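Sort by Exception, Not by Category

Most small stockrooms are organized by category. Fasteners go with fasteners, tape goes with tape, and the shelf labels match the headings in the purchasing system. I think this is a mistake for any room holding fewer than a thousand distinct items.

The parts room at Sedthorpe holds 817. When we logged requests through October, 13 items made up nearly half of all trips to the counter. Those items were spread over five aisles, each one filed correctly. A clerk filling a routine order walked the full length of the room to collect three things that are almost always requested together.

Category filing serves the person who writes the catalog. It assumes that a searcher starts from a class and works down to a part. Clerks start from a job ticket.
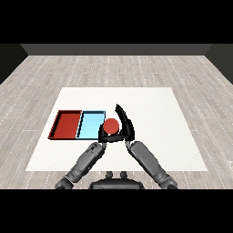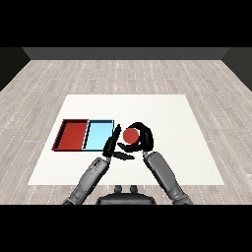 Rendered views, both with a light gray plank floor. The second shows a red tray and a blue tray side by side.

The usual objection is that frequency changes. It does, but slowly, and a quarterly review of the front bins takes one morning. Plumach, our scheduling package, already exports the counts. The Garg shelving we use has movable dividers, so the physical cost is small.

A better objection concerns training. New staff at the Garkasora site learned the category layout faster than ours learned the mixed one — by several days. I accept that cost. A clerk is new once, and the walking continues every shift.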